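Liste : maisons-seventies
Objet : Re: Plancher qui résonne à l'étage, par où commencer ?

Bonsoir la liste,

Je réponds à la suite, entre les passages cités, parce que le message d'origine pose plusieurs questions d'un coup et que je vais m'embrouiller sinon.

Le 13/5/26, un abonné de la liste a écrit :

> Nous avons acheté l'hiver dernier une maison de 1975 à Pranville,
> plancher bois à l'étage, plafond en plaques de plâtre dessous. Quand
> quelqu'un marche dans la chambre du fond, on entend tout dans le
> séjour, y compris les talons pieds nus (si, si).

Oh que oui, je vous crois ! Chez nous c'est la même année de construction et sans doute le même modèle, il y en a toute une rangée en montant vers le château d'eau. Les pieds nus, c'est même pire que les chaussons. Ce que vous entendez, ce sont les chocs sourds, les basses, le plancher entier qui fait tambour. Les claquements secs, eux, se calment assez facilement avec quelque chose de souple par terre. Les « boum boum », beaucoup moins, et c'est là-dessus que les vendeurs restent très discrets.

> On nous a conseillé de remplir entre les solives avec de la laine.
> Est-ce que ça suffit ?

Non, enfin pas tout seul. Je l'ai fait, j'ai ouvert le plafond du séjour un mois de mars (quelle poussière, mes aïeux, j'en retrouvais encore dans les tasses à l'été), j'ai tout bourré, j'ai refermé. Résultat : les voix et la radio, un vrai progrès. Les pas, presque rien. La laine amortit ce qui voyage dans l'air du caisson, mais tant que les plaques du dessous sont vissées directement sur les solives, la vibration descend par le bois et se moque bien de ce que vous avez mis à côté. Si vous ouvrez, profitez-en pour poser des suspentes antivibratiles et une deuxième épaisseur de plaque. Je ne l'ai pas fait à l'époque et je m'en mords encore les doigts.

> Sinon on pensait traiter par le dessus, sans toucher au plafond.
> Est-ce que quelqu'un a essayé la sous-couche Dunne ? Et est-ce que
> ça vaut le coup d'aller chez Ladard pour ça ?

Par le dessus, j'ai essayé aussi (à ce stade vous aurez compris que j'ai à peu près tout essayé, dans le désordre). La Dunne, oui, je l'ai dans la chambre du fond. Elle se pose bien, elle se coupe au cutter, elle sent le pneu pendant quinze jours, fenêtres ouvertes obligatoires. Chez Ladard ils l'ont en rouleaux mais il faut commander, et le dépôt de Cakden ferme tôt le samedi, je m'y suis cassé le nez deux fois.

Par-dessus j'ai mis des panneaux, flottants, avec un joint souple tout le tour. Le total du complexe fait 38 mm chez moi. Mesurez vos bas de portes AVANT. Moi j'ai mesuré après, et j'ai passé un dimanche entier à raboter sur des tréteaux dans le jardin, sous une petite pluie. Pensez aussi à la dernière marche de l'escalier si votre revêtement continue sur le palier : une marche plus haute que les autres, le corps ne s'y fait jamais vraiment, on bute dedans avec le panier de linge.

Côté budget, j'ai gardé le ticket : plus de 813 euros pour la chambre, fournitures seules, sans compter la lame de scie que j'ai bousillée sur un vieux clou. Ce n'est pas donné, mais c'est moins que le devis qu'on m'avait fait pour reprendre le plafond, et on n'a pas eu à vider le séjour.

> Et en finition, vous mettriez quoi ? Ma femme veut du parquet, moi
> j'avoue que je m'en fiche un peu tant qu'on dort.

Alors là, je vais me faire des ennemis : de la moquette en dalles ! Je sais, je sais, ça fait bureau. Mais dans une chambre à l'étage ça règle les bruits secs (la chaise, le livre qui tombe, les griffes du chien), et si une dalle se tache on la change sans refaire la pièce. J'en garde d'ailleurs une petite réserve au grenier. Prenez-les plombantes, avec une colle poissante légère. Collées en plein, vous regretterez le jour où il faudra démonter.

Un détail qu'on oublie souvent, c'est le lit. Le poids est concentré sur les pieds, et si l'un d'eux tombe pile au milieu d'une portée entre deux solives, chaque retournement nocturne se transmet en bas. J'ai décalé le nôtre pour que les pieds soient au plus près des solives, avec des patins en feutre épais. Le cache-sommier, lui, ne sert à rien acoustiquement, autant le dire, il cache les boîtes et c'est déjà bien.

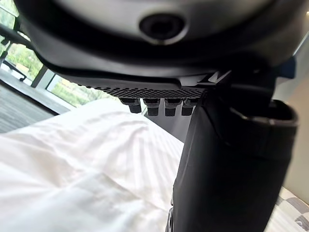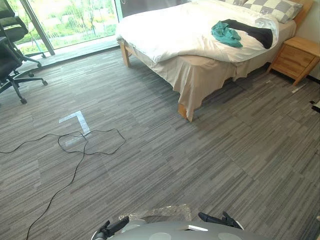
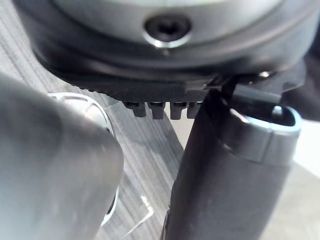 Pour repérer les solives sans rien démonter, l'aimant promené sur le plafond du dessous marche très bien : on tombe sur les vis des plaques, on reporte les alignements à l'étage depuis la fenêtre et le tour est joué. Chez nous elles ne sont même pas espacées régulièrement, il y en a deux presque collées au droit de la cloison, allez savoir pourquoi.

Dernière chose, les grincements. Ce n'est pas le même problème que la résonance et la sous-couche ne les fera pas taire, elle les rendra juste plus difficiles à atteindre. Avant de recouvrir quoi que ce soit, marchez partout en chaussettes avec un crayon, cochez chaque endroit qui couine et revissez-moi tout ça dans les solives. J'en ai oublié 4, que je connais désormais par cœur, et que j'enjambe la nuit comme un voleur.

Si vous êtes dans le coin un samedi, passez donc écouter ! L'un de vous en haut qui marche, l'autre en bas avec un café, on se fait une bien meilleure idée qu'avec des décibels sur une fiche. Et si quelqu'un sur la liste a posé les suspentes antivibratiles sur un plafond de cette époque, je veux bien un retour, surtout sur la hauteur perdue. Le séjour est déjà bas et mon beau-frère se plaint du lustre.

Bonne soirée à tous

> --
> Pour vous désabonner, envoyez un message vide avec
> « désinscription » en objet.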